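Ciltham Constituency Campaign Group
Minutes of the meeting held February 15, 2023

Present: Maite Mateos (chair), Bianca Ursu, Cosmin Dinu, Iulian Tănase (minutes)
Apologies: Vasilică Costache

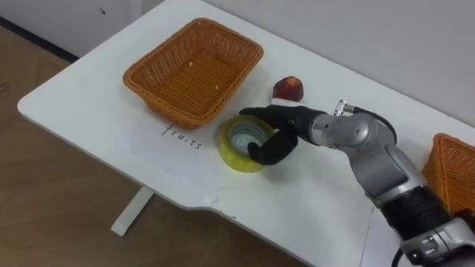
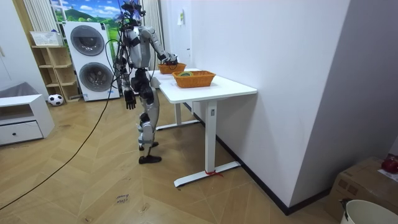
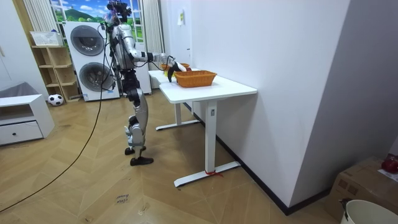

White table and orange woven baskets.

1. Minutes of the last meeting
Agreed, with one fix: the hustings at Horkier Hall start at seven, not half past.

2. Canvass returns
Cosmin has all the sheets in and they make great reading! We knocked on 1725 doors and talked to people at 967 of them, our best contact rate in Ciltham so far. Buses came up on nearly every street in the Nemov ward, well ahead of parking, and plenty of people asked when they could meet the candidates in person. Chiriac Road still has to be finished. Bianca said the conversations there were some of the warmest she has had on any doorstep (one lasted through two cups of tea), so she is very happy to go back.
Action: Cosmin to send ward summaries to everyone. Bianca to finish Chiriac Road.

3. June council election
Candidates are now in place for every ward, a first for this group, and there was a round of applause. Maite has read the draft leaflet aloud to her neighbors and they liked the bus pledge best, so it moves to the front page. Iulian felt the paragraph on business rates was too long. After a lively back and forth it was cut to three sentences, and all agreed it reads much better.
Action: Maite to send the revised leaflet to the printer. Iulian to check candidate names and spellings first.

4. Bus petition
Vasilică sent a note: 18 shops have agreed to keep a petition sheet on the counter, including both bakeries. Terrific work. Cosmin asked if we should wait until after the election to hand it in. The feeling was strongly for handing it in before, while the route review is still open. Agreed, with Bianca to speak for the group at the council meeting.
Action: Vasilică to collect completed sheets. Bianca to register to speak.

5. Hustings
Horkier Hall is booked and the other parties have all said yes, so we should have a proper debate. The hall can put out 50 chairs, and Maite will ask for the side room to be opened as well. Questions will be taken from the floor, with written ones welcome on the night.

6. Any other business
Iulian has found the box of window posters. Please take some home!

Next meeting: same place, date to be sent round by Maite.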